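Paper Use and Print Habits in a Shared Teaching Building

Project report, second-year module in Organisational Studies
Submitted by Zoia Kostiuk
Supervisor: Hollis Ridgeway

1. Background

The Turcotte building at Vistville College houses teaching rooms on two floors and staff offices on a third. Printing and copying are provided through shared machines, which students and staff use with the same card. In the spring term the college asked departments to lower their spending on paper, and the Department of Organisational Studies agreed that the matter would make a suitable student project.

The aim of the project was to find out what people print in the building, why they print it, and which changes they would accept. The project did not set out to compare makes of machine or to judge the work of any member of staff. Costs are mentioned only where the department was able to supply them.

Three questions guided the work. How much of the paper used in the building is left uncollected or thrown away on the same day? What reasons do users give for printing material which is also available on screen? Would a change in the standard settings be noticed, and if so, would it be resented?

2. Method

A short paper questionnaire was handed out in April in the entrance hall and in two lectures. It contained 13 questions, most of them with a fixed set of answers and a space for remarks. In all, 79 completed forms were returned. Two of these lacked an answer to the question on the respondent's role and were left out of any result which separates students from staff.

Uncollected pages were gathered from the output trays at the end of each teaching day over a period of four weeks. They were sorted by type and counted, and then placed in the confidential waste. No names were written down, and the content of the pages was read only as far as was needed to sort them. Users had been told of the collection by a notice beside each machine.

Longer interviews were held with six users. Each lasted half an hour. Those who took part were shown the notes afterwards and could ask for changes. One person asked for a sentence to be removed, and this was done.

3. Results

3.1 Uncollected pages

A total of 1155 pages were gathered during the collection period. Cover sheets made up the largest group, followed by lecture slides and then by single pages which had clearly become separated from a longer document. Web pages formed a smaller group than expected. Many of these consisted of a last sheet carrying only an address line and a page number.

The number of uncollected pages rose in the week in which coursework was due. It fell again in the week after, although not to its earlier level. Morning and afternoon could not be compared because the trays were emptied once a day.

3.2 Reasons for printing

The most common reason given on the questionnaire was that long texts are easier to read on paper. The second was the wish to make notes in the margin. Staff gave a further reason which hardly appears on the student forms, namely that certain papers still have to be signed by hand and passed on to another office.

Several respondents wrote that they print slides before a lecture out of habit and do not look at them again. Others said that they would stop doing so if the slides were released earlier, as they could then decide which ones were needed.

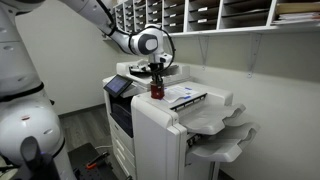

Kostiuk was told in one interview that the cover sheet should have been dropped years ago, as it is the first thing anyone throws away, and that a user who wants one could ask for it at the time of printing. The same respondent felt that a charge per page would be unfair on students who have no printer at home. Both points were raised again, in milder terms, in two of the remaining interviews.

3.3 Copying

Copying was treated apart from printing, as the two are recorded differently by the print management service, Grumero. Most copying in the building is done by staff, and most of it concerns single chapters or worksheets for use in class. Students copy mainly from borrowed books and from one another's notes.

Double-sided copying is available but is not the standard setting. Respondents who had never used it were asked for the reason. The answer chosen most often was that they did not know where in the menu it was to be found. A few had tried it and had received pages with the second side upside down, after which they went back to single sheets.

4. Discussion

The results suggest that a good part of the waste arises from settings and not from any strong preference among users. Cover sheets are produced whether or not they are wanted. Single-sided output is chosen for the user unless the user takes steps to alter it. In both cases a change could be made centrally and would cost the department nothing beyond the time needed to announce it.

The preference for reading on paper is a different matter. It was expressed firmly by students and staff alike, and the project found no reason to treat it as a fault. Any measure which makes it harder to print a long text is likely to be unpopular, and may simply move the printing elsewhere.

There are limits to these findings. The questionnaire reached people who were in the building in person and who were willing to fill in a form. Evening students are poorly represented. The page count covers uncollected sheets only, and says nothing of what was carried away and discarded in a corridor bin or at home.

5. Recommendations

The cover sheet should be switched off as a standard setting from the start of the next academic year.

Double-sided output should become the standard for both printing and copying, with a printed guide of one page placed beside each machine. The guide should show how to turn the second side the right way up.

Lecturers should be asked to release slides no later than noon on the day before a lecture.

The collection of uncollected pages should be repeated for four weeks after these changes, using the same method, so that the figures can be set side by side. The Wustine teaching annexe, which has its own machines and was outside the present project, could be included at that point if its staff agree.

6. Acknowledgements

Thanks are due to Hollis Ridgeway for advice on the wording of the questionnaire, to the staff of the third floor for the use of a locked cupboard, and to all those who returned a form. Copies of the questionnaire and the sorting sheet may be requested from the department office.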